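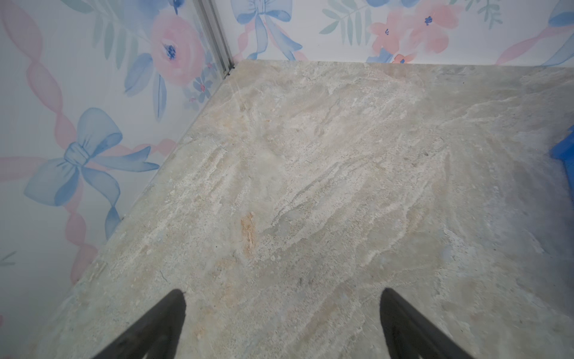
4 minute read

Keeping Stone in Service: An Interview with Ville Heinonen
5 October 2022

The Grivasura Institute for Building Care has published its revised guidance on natural stone surfaces in shared buildings. The guidance applies to lobbies, reception counters, washrooms and kitchens, and replaces the edition in use by member organizations until May. Ville Heinonen, who led the revision, met with the Institute's editorial office to discuss the changes.

Mr. Heinonen began his career in the finishing shop at Flistley, where he worked for nine years before moving into inspection. He has since reviewed stone in 200 buildings on behalf of the Institute.

Asked what prompted the revision, he pointed to the number of inquiries received from building managers. "We had 755 written questions on file, and the largest group concerned staining," he said. "People wanted to know which product to buy. Our first answer is always to find out what the stain is. Rust, cooking oil and coffee each call for a different treatment, and the wrong one can set the mark for good."

Rust receives its own chapter. An orange mark on pale stone may come from a metal object left standing on it, but it may also come from iron in the stone itself. "If the iron is inside, scrubbing will do nothing for you," Mr. Heinonen said. "If it came from outside, a poultice made for iron will often lift it. We ask that it be tried first in a place that is seldom looked at." 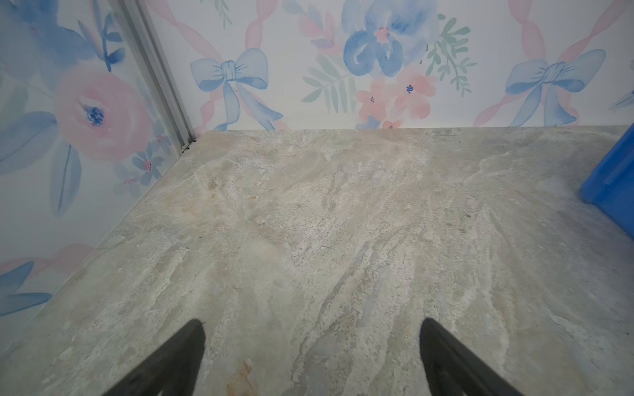 Cracks, veins and when to call

The guidance asks managers to record hairline cracks and check them again after 36 weeks. Mr. Heinonen acknowledged that many readers find it hard to tell a crack from a vein. "Run a fingernail across it. A vein usually feels level with the stone around it. A crack may catch. If you are still unsure, write it down as a crack."

His colleague Onni Savolainen, who prepared the section on sealing, took a firmer position on maintenance schedules. "A calendar does not tell you when stone needs sealing," Mr. Savolainen said. "Put a few drops of water on the surface and wait. If the stone darkens, the sealer has worn down." Both men advised against vinegar and lemon-based cleaners on marble.

The new edition was tested at the Nartey and Julina office buildings before release. Printed copies have been ordered in a run of 4000, and member organizations will receive theirs by mail. Requests for additional copies should be sent to the editorial office in writing.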